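Most of the ironing and sorting in our house happens on one table, and for years the clean washing sat on it until somebody wanted to eat. These are notes on what has worked since, starting with the basket.

## The clothes basket

Use one with slotted sides. Clothes that come off the airer a touch damp at the seams will go musty in a solid tub, and the slots let a bit of air through. A bright colour helps as well. Ours is green and it gets put back, whereas the beige one before it used to wander upstairs and stay there.

Keep it in a back corner of the table, against the wall. If it stands at the front you end up working around it and then moving it to the floor, where the cat finds it. Don't sort as you load. Tip everything in and do the sorting when you fold.

Pull out the big dark things first. They shed fluff on anything pale and they take up most of the room. Small pieces always work their way to the edges of the heap, so check there before you decide a sock has gone.

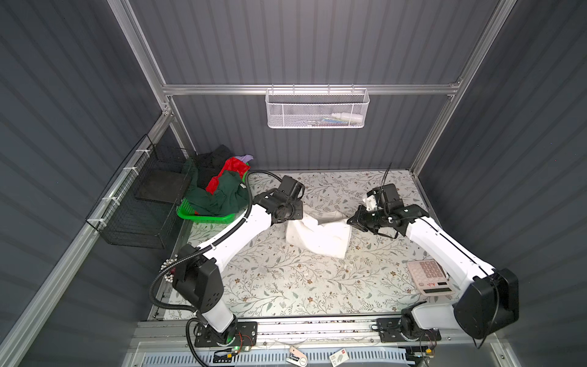 Heavy cotton wants folding the same day. Knitwear can wait until the next, but lay it flat on top and never underneath jeans. Reds stay apart from pale things until they have been through the machine three times, whatever the label says. I lost a good pillowcase to a red T-shirt that was supposed to be colourfast.

## Using the wall

A rail across the back wall, a hand or so above the table, is the best thing we put in. Hang a shallow wire basket from it with hooks and you have a place for a bottle and the few thin odds and ends that otherwise roll about. Points to watch:

- Hang it low enough to see into while sitting down.
- Lay bottles on their side only if the cap is a screw cap. Flip tops leak.
- Choose a mesh with small holes, or pens will poke through and catch your sleeve.
- Lift the whole basket off its hooks once a month and rinse it in the bath.

For a second basket on the side wall, cable ties do the job. Three along the top edge will carry light things. Snip the tails off flush, as a badly cut tail will scratch you. If it starts to sag, put another tie at the bottom corner and don't add more at the top. Ties in a sunny spot go brittle, and I change mine every April.

## The tablecloth

A cloth with a small all-over pattern hides marks far better than a plain one. Leaves and little flowers in greys and browns will hide tea for a week. Wash it on its own at a low temperature and hang it by the short side so the crease runs the way you want.

If you iron on the table, put a folded blanket under the cloth. Test a corner first if the table is varnished – heat goes through more layers than you'd think, and a white bloom on varnish is a nuisance to get out.

## A spare white cloth for small jobs

Keep one old white cotton cloth for anything fiddly that comes apart: clamps, brackets, lamp joints, spectacles. Spread it over the good cloth and work on top of it. Screws don't roll on it, dark parts show up well, and any grease ends up on something you don't mind boiling. It doesn't need ironing. The creases stop small pieces travelling.

When you finish, gather the four corners and shake it over a tray before it goes in the wash. A washer in the drum filter cost us a call-out last year.

Stiff joints on jointed stands and lamps usually want a wipe before they want oil. If you do oil one, a single drop on a cotton bud is enough. Leave it overnight on the cloth with the joint bent, then wipe again.
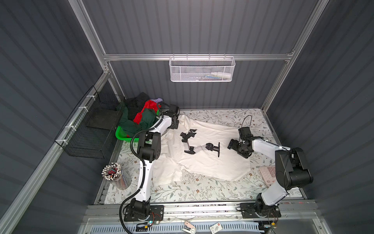
Yurani Mosquera wrote in to say that an old white cloth is fine for metal parts but she would not use towelling, as the loops catch on threads and leave lint in the grease. She uses a worn-out pillowcase, slit down one side and hemmed, and keeps a magnet in the corner of the hem for the smallest screws. She also boils hers with washing soda and no detergent.

The pillowcase is a good idea and I have made one. Take the magnet out before washing, and keep it well away from bank cards if you do the bills at the same table.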